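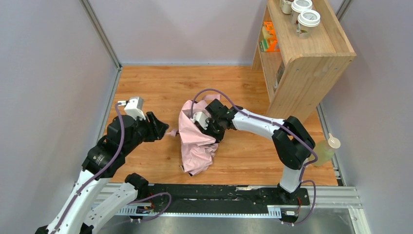 Lizelle Baloyi told her supervisor in the second week that she had stopped folding and started waiting, and that waiting was the more tiring of the two. I have kept her remark at the head of these notes for three years running, because it gets to the subject of week six faster than I ever manage to when I'm standing at the front.

Work and Automation, Week 6: When the folding bench changes

Do read these before the seminar if you possibly can, even if it is on the bus. I know the timetable is unkind to you this term.

Our case is Veklow, a linen service that washes and folds for small hotels and care homes. In February the firm moved part of its folding on to two-armed cells supplied by Costigan. There were 35 people on the folding benches before the change, and all of them were kept on, which is a good thing and should be said plainly. Being kept on and keeping your job are different matters, though, and most of this week is about the gap between them.

Why cloth is hard

Those of you who came from the engineering side will know this already, so bear with me. A box keeps its shape when you pick it up. Cloth doesn't. Take a pink cloth lying in a heap, with one gripper pressed into it and the other close by, and ask yourself where its corners are. A person feels for them, gives a shake and finds the hem without thinking. A machine has to work it out from a heap that changes every time it is touched. So the arms are slow at the start of a fold and rather good once the piece is flat - and the awkward beginning is just the part the bench workers had never thought of as skill.

What changed for the people

The older way of working had a rhythm to it. A good folder at Veklow did 200 small pieces in an hour, talked to her neighbour the whole time, and could see her pile growing. Under the new arrangement one person minds several cells, clears a piece when an arm gives up on it, and brings the next lot over. Her hands rest more, and so do her shoulders (several people were very glad of that, and we mustn't be sniffy about it). Her attention hardly rests at all.

There is also the question of who she talks to. The cells stand further apart than the benches did, and people who had chatted side by side for years found themselves calling across an aisle, and then, after a while, not calling. The firm's own survey had no question about this. It came up in the tea room.

Pay is the third thing. Folders had been paid a small bonus by the piece. When the pieces are shared between a person and a pair of arms, whose are they? Veklow settled on a flat rate, fixed at 70 per cent of the old top bonus. The slower folders gained by it and the fastest lost, and you can imagine how that went down on a Friday.

A comparison

Kotar, a smaller laundry, brought in the same kind of cell but let the bench staff choose which items went to it. They gave it the dull flat things and kept the fitted sheets for themselves. They also took turns at minding, 60 minutes at a stretch and then back to the bench. I don't want to hold Kotar up as the happy ending - it has far fewer people and a very patient owner - but the order in which things were decided there is worth your attention.

For the seminar

Please come with a page of notes, handwritten is fine, on these:
Which parts of the folding job would you have called skilled before reading this, and which would you now?
Who at Veklow should have been asked about the bonus, and when?
Would taking turns have answered Lizelle's complaint, or only shared it out?

Reading is the Flurnunel report, chapters two and three. Chapter four is heavy going and you may leave it unless you're writing your essay on pay. The library has two copies on short loan, so be kind and bring them back.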